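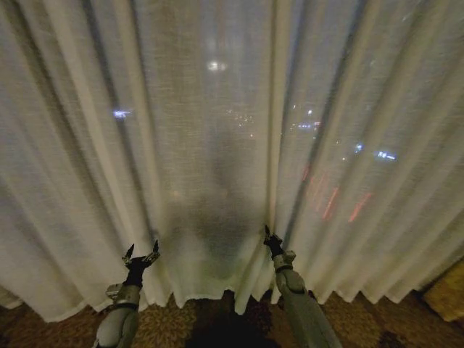 Sheer curtains, closed, at night.

Ottar Fagerlund wrote:
> Our sheers came back from the wash 7 mm short on the drop.
> Is that the fabric or the laundry? Lenavgate say they
> followed the label.

Ottar,

Probably the fabric. Loosely woven cloth relaxes in the first wash, and a shift of that size is well within what I'd expect. What temperature does the label give? If the cloth is a linen blend, wash at the lowest setting and hang it damp. 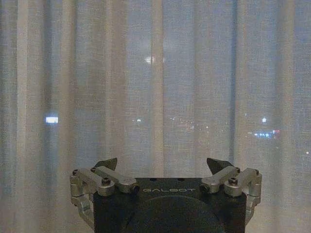

Before you reorder, measure from the underside of the glider to the floor at five points along the track. Use the shortest figure as the finished drop and subtract the clearance. Ulla's flat varied by 5 mm between the ends, and the hems had been blamed for it.

Ask Dradulen to prewash the cloth before cutting. They did that for Elsa in October at no charge, but the colour went slightly greyer, so do all the panels for one window together.

Trygve Moen

Contact the list owner | © Lenavgate Residents' List | Back to top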